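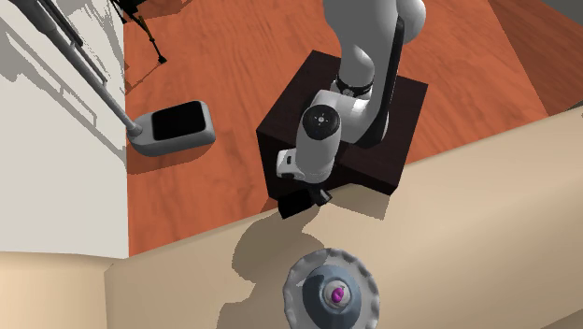

Home | Files | Notes | Changes | Contact

# Kutthorpe Bread Log

Hi! So this is my sourdough log, all of it, in one spreadsheet and a folder of plain text notes. I started writing things down in January when I moved to Kutthorpe and my old starter went completely sluggish on me, and then I just kept going. There are 279 loaves in it now, which is a bit much for a two-person household (our neighbors eat well).

## What you get

- `loaves.csv`, one row per loaf
- `starters.csv`, one row per feeding, with some gaps
- `notes/`, my ramblings, named by loaf number

The columns in `loaves.csv` should mostly explain themselves. `hyd` is water as a percent of flour weight. `bulk_h` is hours on the counter, `cold_h` is hours in the fridge. `score` goes from 1 to 5 and it's just how much I liked eating the thing, so please don't build anything serious on it. I was grumpy in March and you can see it in the numbers.

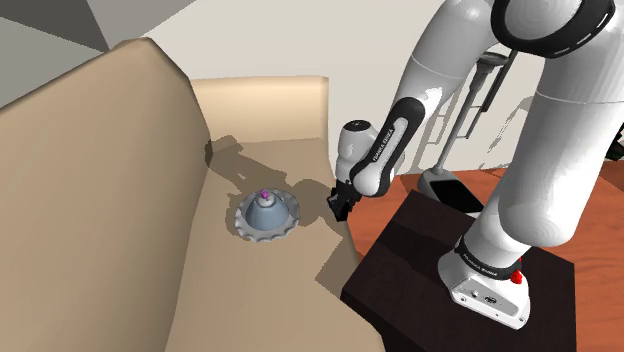
Flour names are short codes. `GR` is the Grenudar strong white, `BR` is Brarnden whole wheat, and `NZ` is the rye from the Núñez mill shop, which I love and which makes everything sticky. If you see `GR/BR` with no split given, assume 50 percent each. I got lazy about typing it.

## Stuff that's wrong with it

Loaf 17 has a salt value of zero. That's not a typo, I forgot the salt, and it got a 1. There are also 2 rows with no oven temperature where I'd smudged the notebook page and couldn't read my own writing.

Room temperature comes from a cheap dial thermometer next to the stove, so it reads high whenever something else is cooking! I've left those values alone. For anything before I bought the scale, weights are converted from cups, and those rows have `cups` in the `how` column. Drop them if you care about hydration.

## Using it

Go ahead and copy it, chart it, teach with it, whatever you like. A link back is nice but I won't chase you. If you log your own loaves with the same columns, send them over and I'll put them in a separate folder so the two sets don't get mixed up.

Next on my list is splitting the fridge times by shelf, as the bottom one runs a lot colder.

12 comments | 31 shares

Contact | Kutthorpe Bread Log | Back to top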